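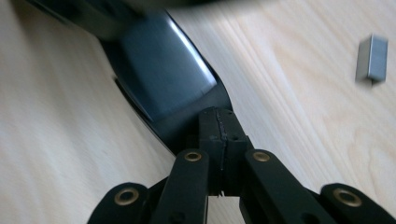
Section 3. Measuring a Ring Size at Home

Your Hetdale sizing kit contains a set of plastic ring gauges on a loop, a paper strip with printed sizes, and a return card. Read the whole section before you start. Sizing takes a few minutes per hand, but you will repeat it on a second day.

3.1 Before you measure

1. Pick the hand and finger the ring will be worn on. The same finger on the other hand is often a different size, so do not swap them.
2. Wait until your hands are at a normal, comfortable temperature. Fingers shrink in the cold and swell in the heat, after exercise and after salty food.
3. Take off any rings you already wear on that hand and wait 20 minutes.

Note: If you are pregnant or taking medicine that causes swelling, call the Okmont service desk before ordering. The desk can hold your order open until you are ready to size.

3.2 Using the ring gauges

1. Start with a gauge that looks slightly too big and slide it over the knuckle.
2. Work down one size at a time until the gauge goes over the knuckle with light resistance.
3. Make a fist, then open your hand. The gauge should stay in place without pinching.
4. Pull the gauge off. You should feel it catch at the knuckle and then come free. If you need soap to remove it, go up half a size.
5. Write the number on the return card, along with the time of day.
6. Repeat steps 1 to 5 on another day, in the evening if your first reading was in the morning.

If the two readings differ by half a size, use the larger one. If they differ by more than that, take a third reading and use the middle number.

Caution: Do not force a gauge over the knuckle. If one gets stuck, hold your hand above your head for a few minutes, apply dish soap or hand lotion, and turn the gauge slowly as you pull.

3.3 Using the paper strip

The strip is a backup – use it only if the gauges are missing or damaged.

1. Cut the strip along the solid line and cut the slot where marked.
2. Wrap it around the base of the finger with the numbers facing out, and feed the pointed end through the slot.
3. Pull until snug and read the number at the slot.
4. Check that the loop can still pass over the knuckle. If it cannot, loosen it until it does and read again.

Do not use string. It stretches, and the reading can be off by a full size.

3.4 Adjusting for band width

Wide bands fit tighter than narrow ones. The gauges match the standard Dumex band. For the wide Nägeli band, add half a size to your reading. Do not add anything for the narrow band or for a stacked pair worn on separate fingers.

3.5 Sending in your size

Fill in both sides of the return card and sign it. Keep the gauges until your ring arrives and you have tried it on. One free resizing is included with plain bands. Full eternity bands, with stones all the way around, cannot be resized, so check those readings again before you mail the card.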